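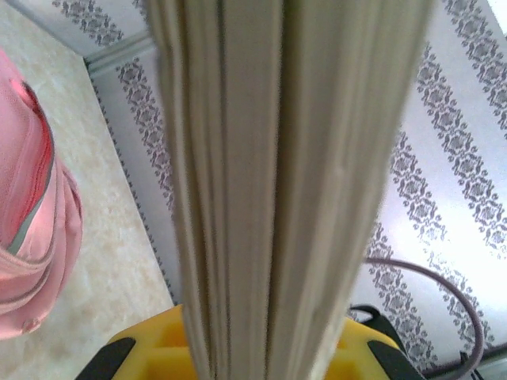
Last updated: a Thursday in December, after lunch

My employer has bought an AI help desk. I should say that my employer is a regional distributor of plumbing parts with 446 employees, most of whom have one computer problem, and it is the same computer problem, and it is the printer on the second floor.

The product is called Drotilum. It comes from a startup named Kelmendi, which raised a pile of money in the spring and has been spending it on webinars ever since. I have attended three. In each one a cheerful person shares a slide with a funnel on it. Tickets go in at the top, and at the bottom there is a much smaller number of tickets and a drawing of a man with his feet up on a desk. I have been the IT department's second-most-senior person for 11 years and I would very much like to be that man.

The pitch goes like this. An employee types a problem into chat in ordinary words, Drotilum reads it, looks through our old tickets and help articles, and either fixes the thing or tells the employee how to. If it can't, it hands the ticket to a human, with a summary. The human is usually me or Thenmozhi Menon, who runs the Stotville office's network and has been right about most things since I met her.

Thenmozhi asked the only good question at the kickoff call, which was what happens when the help articles are wrong. There was a pause. Then the man from Kelmendi said the system was only as good as its knowledge base, and moved to the next slide, which was the funnel again.

Reader, I wrote that knowledge base. I know what's in it. We have 113 articles, and a good share of them describe a phone system we got rid of two warehouses ago. One is titled "VPN (NEW)" and another is titled "VPN (NEW) use this one." The second one says to call Kastriot Leka. Kastriot moved over to purchasing and now does something with copper fittings.

So in the first week Drotilum did exactly what it was told. Somebody in accounts couldn't get on the VPN, and the assistant replied within four seconds, very politely, that she should call Kastriot. She did. So did nine other people. Kastriot, who still remembers how the VPN works, fixed it for all of them and then came down to my desk to ask whether he was getting paid twice.

On the dashboard these count as "resolved without IT." Our deflection rate that week was terrific. My boss forwarded it to his boss.

I don't want to be unfair. Password resets used to eat my Monday mornings and now they don't. It does those well, at any hour, and it never sighs, which puts it ahead of me. It also found that we were paying for 1,000 seats of a diagramming tool, a fact that made everyone go quiet on the call. And the summaries are decent. I got one the other day that said "User is frustrated and has restarted twice," and I thought, well, that's everybody.

What it can't do is the second-floor printer. It suggests checking the paper tray. Then it suggests checking that the printer is turned on. Then it opens a ticket for me, marked high priority, with a summary. I walk upstairs and lift the front panel and push it down again slightly to the left – there is no article for this, and I am starting to think of it as job security.

The renewal talks have already begun, by the way. Kelmendi would like us to move up to the tier that connects to Revindale, the ordering system, so the assistant can handle purchase requests as well. Kastriot is against it. He would like to see his name taken out of the VPN article first, and I've told him I'll get to it. There's a ticket open.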